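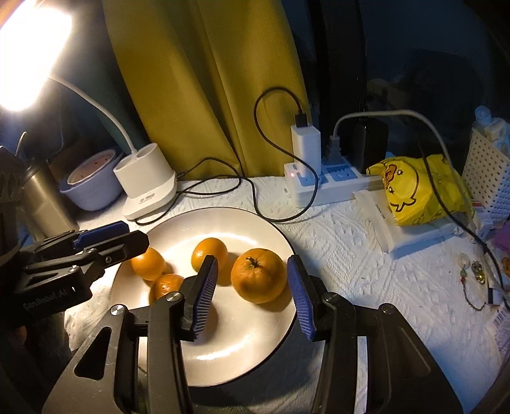 Sanerley Press to Publish "The Østergaard Letters," a History of a Family Scandal and the Court Case That Followed

Book by Ashwin Menon draws on letters held in a private collection for more than a century

Sanerley Press will publish "The Østergaard Letters" by Ashwin Menon in April. The book tells the story of a shipping family in a small New England port, a disputed will, and a daughter who was written out of the family record after she testified against her father in open court.

Clara Østergaard was the youngest child of a Danish-born ship owner who settled on the coast in the 1840s. When her grandmother died, two versions of the will came to light. One left a share of the business to Clara and her sister. The other left everything to their father. Clara told the court that she had watched him copy out the second will at the dining room table. The judge did not believe her, and the family did not speak to her again.

Local newspapers printed her testimony at length, along with letters from readers who called her ungrateful or worse. Her name was left off the family monument. By the time a town history was written, she had disappeared from it.

Menon, a former high school history teacher, first came across the case while looking through court records for a different project. The trail led him to 4,000 pages of family papers, kept by descendants of Clara's sister and never before opened to a researcher. He spent six years reading them.

"The newspapers gave her two columns and then dropped her," Menon said. "In the letters she goes on living. She teaches school, she argues with her landlady, she asks her sister for money and pays it back. I wanted to write about all of that as well as the trial."

The book is divided into four parts. The first follows the rise of the shipping business and the second covers the trial. The third and longest part is built on the letters Clara and her sister exchanged in secret for the rest of their lives – many of them sent through a dressmaker two towns away. The last part looks at how the story was told, and left untold, after both women died.

"The Østergaard Letters" includes a family tree, a map of the port, full source notes, and an appendix with the complete text of both wills. It will be published in hardcover and as an e-book. An audio edition from Clakik will follow later in the year.

Menon will read from the book at the Petia Bookshop in April at 7 p.m. The reading is free and will be followed by questions and a signing. Seats cannot be reserved.

About the author
Ashwin Menon taught American history before turning to writing full time. His essays deal mainly with court records and family papers of the 19th century. This is his first book.

About Sanerley Press
Sanerley Press is an independent publisher of history and biography for general readers.

Review copies and interview requests: please write to the publicity desk at Sanerley Press and say whether you would like a print or electronic copy.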